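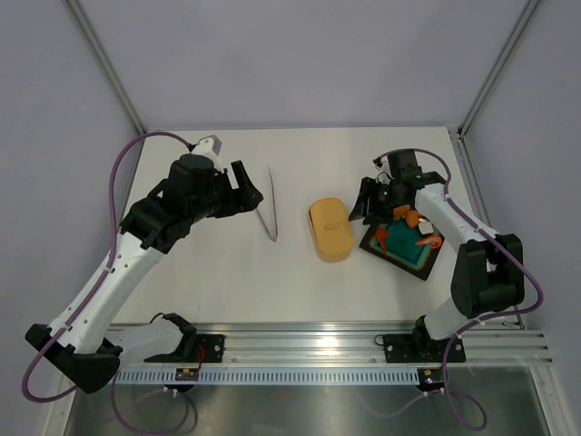
Two-arm teleop: tongs demos come out terrible, what am I doing wrong

Posted by Rasmus Toom in Teaching by demonstration

Hi all, quick one because I have the setup only till the end of the week.

Two arms side by side, leader arms on a separate bench, I drive both by hand and record. The task is a lunch packing thing. Left arm picks up the metal tongs, takes a piece of sushi off the green tray, right arm deals with the yellow box, piece goes in the box, lid on. Play food, nothing squishy.

Picking the pieces straight up with the gripper, fine. Trained on 500 demos and it was decent. With the tongs it's a mess. The policy gets to the tongs, closes, lifts, and then sort of wanders over the tray like it forgot why it came. Sometimes it squeezes before it is anywhere near the food.

Things I tried:
- more demos (now 1000, mixed from 2 operators)
- slowing down the leader arms
- throwing out the ones where I dropped a piece

Wrist cameras on both arms plus one fixed. Is it the number of demos? The tongs? Me? I get tired after half an hour and I'm sure it shows in the data.

Also the right arm tends to hang over the tray while I'm fiddling with the left. Does that matter.

Sigita Grigaitė

Had nearly the same problem at Nunside, with salad tongs and fake vegetables. Few things, in no order.

Park the right arm. Yes it matters. If it hovers over the tray in half your demos and not in the other half, the model sees a different tray each time, and your fixed camera loses the back corner of it as well. Pick one waiting pose, well off to the side, start every episode there.

Two operators is probably your biggest problem. Do you both grab the tongs in the same spot? I bet not. One of our people held them near the joined end and the other halfway down the prongs, and the policy learned something in between that doesn't work at all. Write down the grasp point. Put a bit of tape on the tongs if you have to. Same for which piece goes first, we did left to right always, and added random order later once the basic thing worked.

The wandering: look at your own recordings at normal speed. When you drive by remote you stop and think a lot. Little pauses over the tray while you line up. The robot copies the pauses, then gets stuck in them. I cut out every still stretch from our set and that alone fixed most of it. Rehearse the motion a couple times without recording so you don't need to stop.

Squeezing early is maybe the gripper signal. Check if your leader trigger is recorded as the commanded position or the measured one. With tongs in the jaws the measured one never gets to closed, so open and shut look almost alike in the data. Use commanded.

And take breaks. Twenty minutes then swap tasks. My last hour of demos on any day went in the bin anyway.

Marius Pană

just use more data. we did like 5x that at Mivach and it was fine

Aušra Žukauskas

Agree with Sigita on the grasp point, disagree a little on fixed order. If you always go left to right it will go to the left spot even when theres nothing there. Mix it from the start, imo, but keep everything else boring.

One thing not mentioned. Split the task. Record tongs pickup plus one piece as its own set, lid as its own set. The full thing is too long for a tired person to do clean, and a bad lid at the end ruins a perfectly good pick at the start. We chain them with a button press for now, not pretty but it works.

Shiny tongs on a white table are also hard for the wrist cam. Ours vanished completely under the overhead light. Matte tape on the prongs helped, or turn the light down a bit and redo the exposure. Look at the wrist image yourself, if you can't find the tips the model can't either.

Rasmus Toom

Ok checked, it WAS the measured position. Facepalm. Also we do hold the tongs differently, by a lot. Re-recording tomorrow with tape and the right arm parked, only me driving. Will try the split too if theres time. Marius, no way I have time for that many, sorry.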